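Greifer kaufen, Finger einplanen

Wer Handgreifer für die Datenaufnahme anschafft, rechnet oft nur das Gerät. Bei Endon kam der größere Teil der Rechnung später. 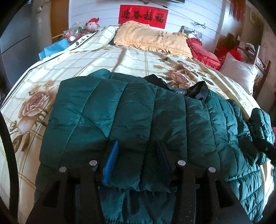
Textilien gehören zu den teuersten Aufgaben, die ein Betrieb in Auftrag geben kann. Eine Tasse steht nach dem Versuch wieder auf ihrem Platz. Eine Steppjacke muss jedes Mal neu hingelegt werden, und sie liegt nie zweimal gleich. Jhun Lagman, bei Endon für die Beschaffung zuständig, setzt für Kleidung und Bettwäsche deshalb den doppelten Zeitbedarf an. In seiner Tabelle vom März stehen 200 Aufnahmestunden, verteilt auf bewohnte Zimmer mit Betten, Schränken und dem üblichen Hausrat.

Bestellt wurden 8 Handgreifer vom Typ Toma. Zwei davon bleiben als Reserve im Lager. »Ein Greifer in der Reparatur kostet uns wenig, die Person, die auf ihn wartet, kostet viel«, sagt Lagman. Den ersten Entwurf mit nur einem Ersatzgerät hat er verworfen, nachdem der Lieferant Hiltik keine feste Frist für Reparaturen zusagen wollte.

Ein eigener Posten sind die Griffflächen. Geriffelte, weiche Auflagen halten glatten Stoff besser als blanke Finger, nutzen sich aber ab. Endon kauft pro Gerät 3 Sätze mit und tauscht nach festem Plan. Wer erst wechselt, wenn der Stoff rutscht, hat bis dahin Material gesammelt, das sich schlecht auswerten lässt. Auch Schrauben und Kabel stehen auf der Liste, dazu eine Transportkiste je Gerät.

Bei der Software fiel die Wahl auf Drivlow, abgerechnet nach Speicherplatz. Das war im ersten Angebot nicht enthalten und musste nachverhandelt werden. Lagman rät, sich vor der Unterschrift eine Probewoche samt Datenübertragung zeigen zu lassen – und zwar in einer Wohnung, nicht im Vorführraum des Händlers. Enge Wege zwischen Bett und Schrank und wechselndes Licht kommen dort eben selten vor.

Der Kauf des stationären Arms, der später selbst falten soll, ist auf das nächste Haushaltsjahr verschoben. Bis dahin will Endon wissen, welche Fingerbreite sich für dicke Jacken eignet. Zwei Varianten sind im Test, die Angebote dafür liegen noch bei Hiltik.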